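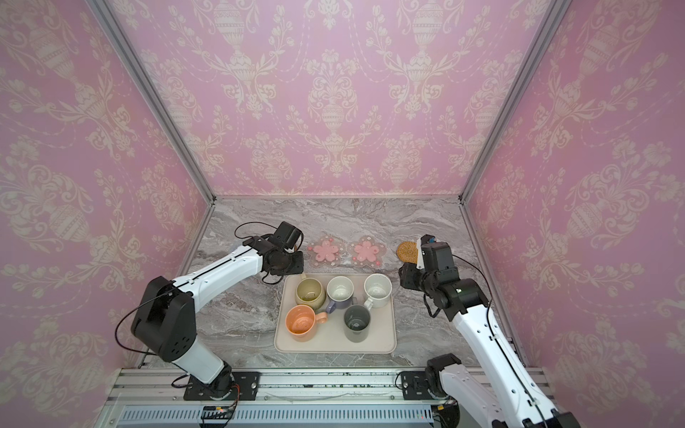

Every robot hand should just be a copy of a human hand, according to a reader called Flulley, and then we could all stop arguing about it.

It's a fair point, and plenty of grown-up engineers have made it too. Your hand has 27 bones in it and can peel a satsuma in the dark. The trouble is that copying it means a great many tiny moving bits, and tiny moving bits love to break just before lunch.

So most robot arms get something simpler, called a gripper. A gripper has jaws that open and close, a bit like a crab's claw, though with better manners.

How do you find out which gripper is best? You give it a job. Mugs are a very good job, because mugs are awkward. They are smooth, they are round, and they have a handle sticking out of one side that might be pointing anywhere. You don't think about this when you pick up your hot chocolate. A robot has to think about it every single time.

In the picture there are five mugs on a tray, and their handles don't all point the same way. There are two arms as well, one on each side, with their jaws open. Each arm has to share the space without bashing into the other, like two people reaching for the last biscuit.

There are a few ways a gripper can take hold of a mug:

By the handle. Neat, but the jaws have to line up with it first.
By the rim, with one finger inside and one outside. Quick, but no good if there is tea in it.
Round the middle. Strong, as long as the jaws open wide enough and the mug next door isn't in the way.

Now for the fair test. Say you have two grippers, and we'll call them Hellow and Altham. You can't give Hellow one light plastic cup and Altham a heavy mug full of marbles and then announce that Hellow is the winner. (People do try this.) Both need the same mugs, in the same places, with the same number of goes.

And it has to be lots of goes. If Hellow picks up a mug once, it may have been lucky. If it tries 400 times and drops almost 27, you have learned something, and you probably need a dustpan.

You can try it at home with a plastic cup. Put one hand behind your back and use only your thumb and first finger. Lift the cup by the handle, then by the rim, then round the middle. Now put on a thick woolly glove and do it all again. Which way worked best? Did the glove help or make it worse?

Write down your scores, including the bad ones. Engineers are very fond of bad scores - they show you which bit to fix next. Please use plastic, though. Your family's best mugs did not volunteer.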